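Where Do All the Little Cards Live?

Hi, I'm Philomena, and I have a question for you. How many cards are in your house right now? I don't mean birthday cards. I mean the flat little ones: library cards, bus cards, trading cards, the card from the swimming pool with your funny face on it. I went looking one Saturday and found some in a coat, two under the couch and one inside a cookbook!

Cards get lost because they're small and slippery and thin. They slide into gaps. So people have come up with clever homes for them, and the easiest one is a plain box.
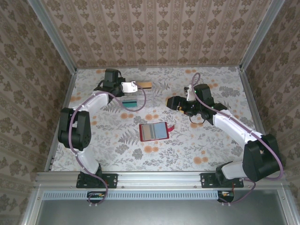
I like clear plastic best for this job. If you can see through the sides, you don't have to tip everything out to find your library card. The trouble starts when you have a lot of cards. My cousin Uriel has 517 trading cards (he told me the number before he told me hello), and in a box that many cards turn into one big pile. The one you want is always at the bottom.

That's when you might want a folder with sleeves. A sleeve is a thin, see-through pocket. You slip the card in, and now you can look at the front and the back without putting fingerprints on it. Turn the page and there are more pockets. It works like a book, only you get to choose what's in it.

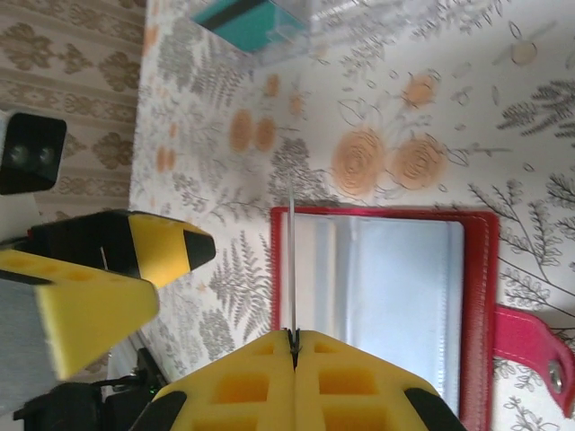
Have you ever noticed the stitches around the edge of a folder? Go and find one that has them and run your finger along. Stitching can hold two layers together, the same way the seams hold up your jeans. And a snap is a tiny machine all by itself! One half has a bump and the other half has a hollow. Press them together and the bump squeezes in with a click. Pull hard enough and it pops out again. I probably click mine 28 times a day, which drives my friend Celeste up the wall.

The third kind of home is a stand with slots. A slot is a narrow space, and it keeps things standing up on their edges. Standing things take up less room on a table than things lying flat — try it with a few books and you'll see. You can also pull one out without moving the others. 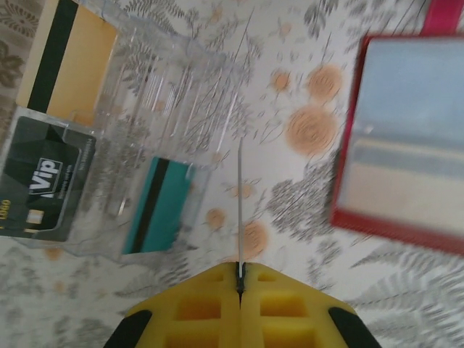 A clear card holder with upright slots. The tablecloth's fern pattern shows right through it.

Want to make one? Take an empty cereal box and ask a grown-up to help you cut it down low. Fold strips of cardboard into zigzags and tape them along the bottom. Each valley in the zigzag is a slot. My first one was wobbly, so I used more tape.

Then sort your cards. You could go by color, by size, or by how often you use them. I keep my bus card at the front and the pool card at the very back, where my funny face can stay until June.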